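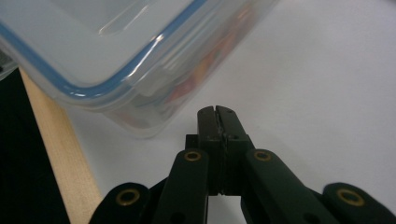
Robot Learning Lab
Unit 6: Collecting Demonstrations by Hand
Course notes, September
Rafsan Uddin, with lab sections by Asanka Gamage

Up to now you have been training on data that someone else gathered. This unit you gather your own, and I can't wait, because it's my favorite part of the course! You will learn more about why policies fail in one afternoon of recording than in a month of staring at loss curves.

What we are after

A demonstration is one full try at a task, start to finish, recorded from the camera on the hand-held gripper. You hold the tool, you do the job with its jaws, and the recording keeps two things we care about: what the camera saw, and how the tool moved and opened over time. The policy learns to go from the first to the second.

So the question to keep asking while you record is this: could a learner that sees only what the wrist camera sees work out what I did next? You know where the bowl is because you looked at it before you picked up the tool. The policy didn't. If you reach left for something that has never been in view, you are teaching it to guess.

Task families for this unit

Each team picks one family from the kitchen set and stays with it.

Containers: pick up, slide, turn, and stack food storage containers.
Boards and flat things: push a cutting board to a marked spot, or lift one edge and set it down again.
Putting away: move small items from the table into a bin.

My pick would be containers, if you like a challenge. Clear plastic is wonderfully hard. The walls pick up the color of whatever is inside, the glare moves every time your wrist does, and the part your jaws need to meet is often the blurriest thing in view. A rounded corner makes it harder again: two flat fingertip pads coming in at a corner have very little to hold, and the container will happily swing away from you. A lid seal in a contrasting color is a gift, so keep it in view during the approach when you can.

Light tables are a second trap. Pale plastic in front of a white tabletop has almost no outline, and Mallik (the small policy we train in Unit 7) loses it more than anything else in the set. Don't switch to a dark cloth to make life easier. Record some on white, some on wood, some with clutter behind, and write down which is which.

How much to record

Each team hands in 86 good demonstrations. Plan on over that number in raw recordings, as you will throw some out. Work in blocks of 15 and then swap operators. Tired wrists make jerky data, and you won't notice it until you play the block back.

Last year's pool, which we call Kodikara, holds 452 demonstrations and is on the course drive. You may train on it together with yours, but your report has to show results on your own set alone first.

Before each block

Wipe the lens.
Open and close the jaws fully, twice, and check that the width trace follows.
Squeeze the linkage gently and feel for play at the joints. A loose joint means the jaws are not quite where the recording thinks they are.
Record the short calibration sweep. Yes, every block.
Write the block sheet: operator, object, surface, lighting.

While you record

Start from a different place each time. Different height, different angle, sometimes badly placed on purpose. This is the rule teams break most often – everyone drifts toward the same comfortable starting pose by the fifth or sixth try, and then the policy only works from there.

Slow down for the last stretch before contact. Move the tool at a normal, relaxed speed across open table, then ease off as the fingertips get near the object. Most of the useful decisions happen in that short gap: nudge left a bit, tip the wrist, open wider. If you rush it, you get a handful of images covering the one moment that matters.

Look along the fingertips, so to speak. It helps to keep your own head close to the camera's line so you are judging distance the way the policy will have to. Asanka makes people do their first block watching only the live view on the laptop, and it is great fun and very humbling.

Keep your free hand out of it. If the container slides, chase it with the gripper.

Fumbles and recoveries

Keep them! A miss followed by a clean second try is some of the best data you can give a learner, as it shows how to get back from a bad spot. What we don't want is a miss followed by you setting the tool down and starting over inside the same recording. Tag the first kind R (recovery) and the second kind X (drop).

Also X: the object left the table, someone reached into view, tracking was lost, or you forgot which task you were doing (this happens to everybody).

Checking your data

Run each block through Gostimia the same day. It plots jaw width against time and lines up the video underneath. Look for three shapes:

Flat line all the way: the width sensor came unplugged.
Sudden jump in the position trace: tracking slipped, usually when a hand or a shiny surface filled most of the view.
Width closing well before the jaws reach the object: the clocks are out of step. Redo the calibration sweep and check the offset before you record anything more.

Then watch four or five clips at normal speed with the sound of your own voice in your head saying what comes next. If you can't predict the next motion from the picture, mark the clip and talk it over with your partner.

Lab session

We meet in the Wovgate room at 2:30. Bring your block sheet template, filled in for the first block. Asanka will check your calibration before you start, and one block per team will be played back for the group at the end. Choose an interesting one, meaning one with trouble in it.

To think about before next time

Your two operators grasp the same container differently, one at the corner and one along the side. Should you agree on a single way, or keep both? What would you expect the trained policy to do at a starting pose halfway between the two?

How would you find out whether your policy follows the container itself or just the colors of the food showing through it? Sketch a test you could run with the objects in the kitchen set.

Reading: notes for Unit 5, the section on action chunks, and the Kodikara collection log, first two pages.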